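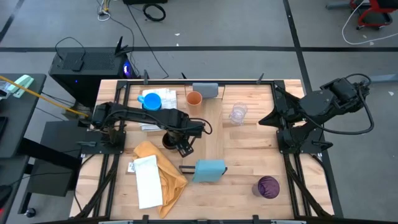
Stock fingers vs. Kitamer pads on a two-arm bench – cups and sponges

benchrail
Posted Wednesday, 9:12 am

We have two arms facing each other across a butcher-block top, and I'm deciding whether to move both grippers from the stock black fingers to the Kitamer soft pads. The object set is household stuff: plastic cups, one clear cup, sponges, a couple of cloth towels. Left arm does most of the picking from above.

So far I have 1,564 logged grasps on the stock fingers and 967 on the Kitamer pads. Same controller, same top camera, same force limit.

Stock fingers are good on the sponges and fine on cups if they come down over the rim. They are bad on the flat folded towel. The pads are better on cloth and worse on anything with a handle, because the pad is too wide to get between the handle and the cup body.

Has anyone run the pads for longer than this? I'd like to know how they wear before I order a second set.

torque_dept
9:40 am

We went past 3,000 cycles on one set. The surface gets shiny and you lose grip on smooth plastic first. Foam and cloth were still fine at that point. Wipe them with alcohol and you get some of it back, but not all.

I wouldn't put them on both arms. Keep stock on one side.

mlevel
9:58 am

Disagree with the mixed setup. If you train one policy across both arms you want matching fingers, otherwise you're teaching it two different contact behaviors and you won't know which one is failing. We lost a lot of time that way with a Seltik gripper on one side and the stock one on the other.

torque_dept
10:06 am

That depends on whether he's training anything. He said logged grasps. If it's scripted, mixed is fine.

benchrail
10:31 am

Teleop now, training later. So mlevel has a point, but I also don't love paying for pads on an arm that mostly holds things steady.

Ochoa
11:15 am

What's the pad width? If the handle is the problem you can trim them. I took 2 mm off each side with a razor blade and could get into mug handles after that. Kitamer won't replace them once they're cut, so do the old pair first.

benchrail
11:22 am

Didn't think of trimming. I'll try it on the pair I have.

gray_floor
12:47 pm

How are you doing on the clear cup? In my experience that has nothing to do with fingers. Our depth camera returned garbage on clear plastic and the gripper closed on air or pushed the cup over. Changing pads did nothing for us. Adding a camera at the wrist helped.

benchrail
1:03 pm

Clear cup is the worst item on both finger types. An operator can do it by eye, but the scripted pick misses more than it hits. The dark purple one is better but still not great. I had been putting that down to the fingers slipping. Will pull the depth for those and look.

mlevel
1:20 pm

Separate those out before you compare anything. If the misses are perception, they're dragging both numbers down and you can't say much about the pads.

torque_dept
1:34 pm

Agree with that one.

pallet9
3:50 pm

Different suggestion – skip the pads and look at the controller. We swapped to a Mavico board with proper current feedback and the stock fingers started holding cloth, since we could squeeze down to the table and back off without tripping the limit. Cost more than pads, but we never went back to soft fingers.

Ochoa
4:02 pm

Stock fingers on a flat towel still need an edge to pinch. Feedback doesn't give you an edge.

pallet9
4:10 pm

If you press and close, it bunches. Works on terry cloth. Paper towel tears sometimes, I'll give you that.

benchrail
4:44 pm

Not changing controllers this round, too many things moving at once. Plan is: trim the old pads, rerun only the cups with handles and the towels, leave the clear cup out until I've checked the depth. Left arm only for now. Will post numbers when I have them.

gray_floor
5:05 pm

Post the depth images too if you can.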